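4.2 Where unused things collect

We were delighted by how well the diaries answered our second question. Forty households in Tullden kept a log through February, writing down each item they let go of and where it had been sitting. Kitchens filled the most pages, but closets and spare rooms gave us the richest notes - people love to explain a drawer!

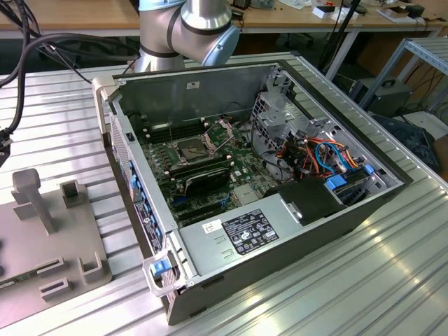 Figure 3. Open computer tower on its side on a ribbed aluminum worktable.

Old electronics stayed longest of all, and 11 households let none go during the month. Size seemed to matter less than doubt about what was still useful inside. A tower like the one in Figure 3, with its rows of black memory slots and green motherboard, looks like parts worth keeping, and several diaries used nearly those words. Clothes raised no such worry. One keeper filled a bag every Monday and wrote that she looked forward to it, a lovely finding that we return to in Section 5.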